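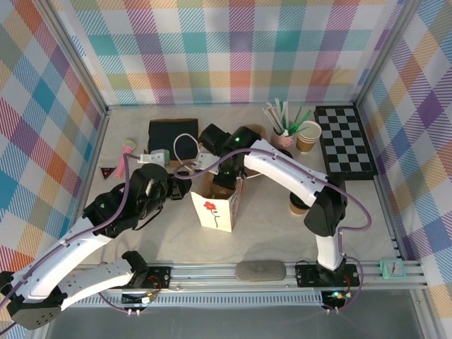
Comparison of Fingertips for the Two-Arm Bench, Part Two
Posted by Khoa Ninh, Nov 13, 2023

The present entry continues the comparison of fingertips begun in January. At that time the bench was running the hard Durkitz tips, and the results with soft goods were not satisfactory. The controller has remained the same throughout (a Tirum unit, firmware unchanged), so that any difference reported below may reasonably be assigned to the fingers themselves.

Two sets were under consideration for this round. The first is the Zirkov flat pad, which is firm and inexpensive. The second is the Rezende pocketed finger, a molded yellow part with recesses across its face. Both were mounted on the same wrist with the same closing limit. The limit was set at 68 percent for all trials, a figure retained from the earlier entry for the sake of continuity.

Cloth was given the greater share of the time. The flat pad picks up a single layer well when the approach is square to the table. It performs less well on a bunched piece, where it tends to take the top fold and leave the rest behind.
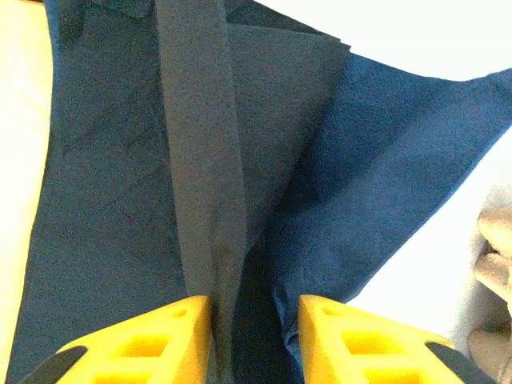

The pocketed finger gives a little as it closes, and I found it more forgiving of a poor approach angle on thick folds. It is slower to release. On several occasions the fabric stayed with one finger after opening, and a short pause had to be added to the program before the arm withdrew. Readers who run long unattended sequences should allow for this.

Thin and hollow items were treated separately. Closing force matters more with these than finger shape, and I would advise lowering the limit before any first attempt. The wrist camera is of real help in lining up the approach, although the fingers themselves take up a good part of the lower view. A wider lens was tried and set aside, as it made small items harder to judge near the edges.

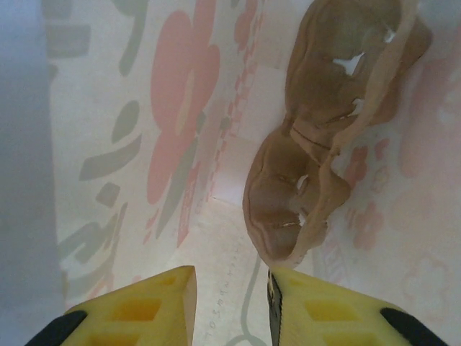

Wrist camera view with the yellow fingers and a thin-walled tan piece on a printed surface.

With regard to wear, the Rezende set has now completed nearly 3000 closings and shows slight rounding at the tips. The Zirkov pads were replaced once in the same period.

My recommendation at present is to keep the pocketed fingers on both arms for cloth and to hold the flat pads in reserve for boxes and cups. Mounting screws for the two sets differ in length and should be stored apart.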